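Boletín de la asociación vecinal - Aceras y accesibilidad

Obras en las aceras: lo que se acordó en la reunión de primavera y lo que queda pendiente

La segunda fase de renovación de aceras en el barrio de Clolcombe empezará en agosto, cuando hay menos tráfico escolar y la mitad de los comercios cierra por vacaciones. El ayuntamiento ha confirmado el presupuesto y el trazado, aunque no todos los plazos. Resumimos lo que sabemos hasta ahora para quienes no pudieron asistir.

La primera fase cubrió 432 metros de acera entre la plaza del mercado y el centro de salud. La segunda será más larga, 650 metros, y llegará hasta la parada final del autobús. El pavimento será de losa grande con árido visto, un acabado que resbala menos con lluvia que la baldosa pulida que tenemos en casi todas las calles. 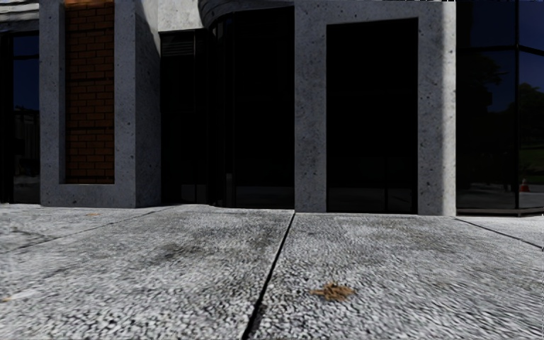
Losas grandes de superficie moteada, separadas por una junta oscura.

Mirjam Martens, que lleva el seguimiento técnico por parte de la asociación, insistió en la reunión en el asunto de las juntas. En la primera fase quedaron varias mal rematadas frente a la ferretería Dulov, y dos vecinas con andador tuvieron que bajar a la calzada durante semanas. La empresa volvió a rellenarlas en marzo. Para esta fase se ha pedido por escrito que la anchura de las juntas se revise antes de abrir cada tramo al paso, y que el acta de revisión se envíe también a la asociación.

Otro punto fue el mobiliario. Hay 260 metros en los que conviven farolas, papeleras, terrazas y carteles de comercios, y en algunos tramos no queda sitio para que se crucen dos sillas de ruedas. La propuesta es agrupar farolas y papeleras en una sola línea junto al bordillo y dejar libre la franja de las fachadas. Venkatesh Annamalai, de la cafetería Fiston, preguntó si eso obliga a retirar las terrazas. La respuesta del técnico municipal fue que no, pero que cada licencia se revisará y algunas mesas tendrán que moverse.

Sobre los bajos comerciales hubo bastante discusión. Varias tiendas tienen un escalón en la entrada que la obra no va a eliminar, ya que pertenece al edificio. Existe una ayuda para instalar rampas, con un máximo de 812 euros por local, y hasta ahora la han pedido tres comercios. El plazo sigue abierto y el formulario se recoge en la oficina de distrito - no se puede tramitar por internet, al menos de momento. 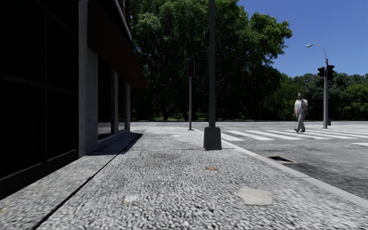
El acceso a los portales se mantendrá durante toda la obra con pasarelas provisionales. Quien tenga una mudanza, una entrega voluminosa o un traslado en ambulancia programado debe avisar con dos días de antelación al encargado. El teléfono estará en los carteles de cada tramo. La carga y descarga se traslada a la calle Rojanasak, de siete a once de la mañana.

So-ying Huang recordó que los pasos de peatones de la primera fase siguen sin la franja táctil para personas ciegas. El ayuntamiento reconoce el retraso y lo atribuye a un problema de suministro. La asociación ha pedido que se coloque antes de empezar nuevos tramos, pero no hay compromiso firme y volveremos a preguntarlo.

También quedó sin resolver el arbolado. El proyecto prevé alcorques nuevos en la acera de los números pares y ninguno en la de los impares, por donde pasan las tuberías del gas. Sharada Chacko presentó una alternativa con jardineras y entregó un plano a mano. El técnico se lo llevó para estudiarlo.

Las personas que quieran acompañar a Mirjam en las visitas de obra pueden apuntarse en el local, por las tardes a partir de las seis. Las observaciones por escrito se dejan en el buzón de la entrada, indicando calle y número.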